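In Defense of the Loud Pants

Opinion

I own a lot of plain clothes. Gray shirts, navy shirts, a second gray shirt I bought because I forgot about the first one. And every time I do laundry, the thing I look forward to folding is the camo. I know how that sounds! Stay with me.

Camouflage has had a rough time with people who care about clothes. When I was in high school in Karnthorpe it meant you hunted, or your brother did, or you wanted people to think so. Then it got fashionable for a while, and then it got embarrassing because it had been fashionable, and now I think most people file it somewhere between novelty socks and the T-shirt you got for running a 5K. My sister calls it "the couch pattern." She isn't being kind to me or to couches.

But have you ever really looked at it? I mean with the thing laid out on a table, when you're supposed to be folding and you've stopped. A good woodland print is a lovely piece of drawing. Olive and dark green and a muddy brown, with those long tan streaks rippling through like the sand at the bottom of a creek. The edges are soft and they all lock into each other, and you can't find the spot where one shape politely ends so the next can start. If somebody sold it framed, my sister would hang it over that couch.

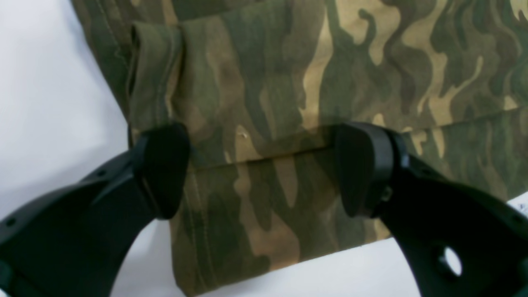
Bernardo Carvalho wrote to me after I brought this up in the newsletter, to say that I was being sentimental about a fabric designed so people wouldn't notice you, and that wearing it to the grocery store in Hiltby does the opposite. He also thinks nobody over forty should own more than one piece of it. Fair enough, Bernardo, and I've thought about the grocery store point more than I'd like to admit. I still think the print can be good even when it's hopeless at its job. Plenty of us wear hiking boots to the bank.

My second argument is about folding, and here I get a little preachy. Plain clothes show you every mistake. You fold a white shirt crooked and it sits in the drawer being crooked at you all week. Camo lets you off. Fold it in half, fold it again, and the blotches run right over the crease and you almost have to hunt for the line. My mother, who folded everything in our house as if an inspector were coming, would say that's exactly the trouble with it, you can't tell whether it's been done right. She had a point (she also ironed pillowcases, so consider the source).

What I do now is go by the seams. You can't trust your eye on that pattern but you can trust your thumb. Find the stitching, line it up with the other leg, smooth outward from there, and leave the belt loops alone until the end or they'll curl over and make a lump. It takes me 2 minutes for pants, 4 for a jacket with a lot of pockets. My old Vachon field jacket takes longer and I've given up on it. It gets a hanger.

And yes, I've tried getting rid of some. Last January I filled a bag for the thrift store on Julis Street, very pleased with myself, and then took the camo pants back out in the parking lot. They have a soft spot worn into one knee and the waist finally fits the way a waist should. I wasn't handing that over so I could own another pair of gray ones.

So wear the couch pattern if you like it. Wear it with something plain on top if you're nervous. Just please don't wad it up in the bottom of the drawer because you think it won't show. I went through mine last night and there was a pair of shorts in there I'd been blaming the dryer for since summer.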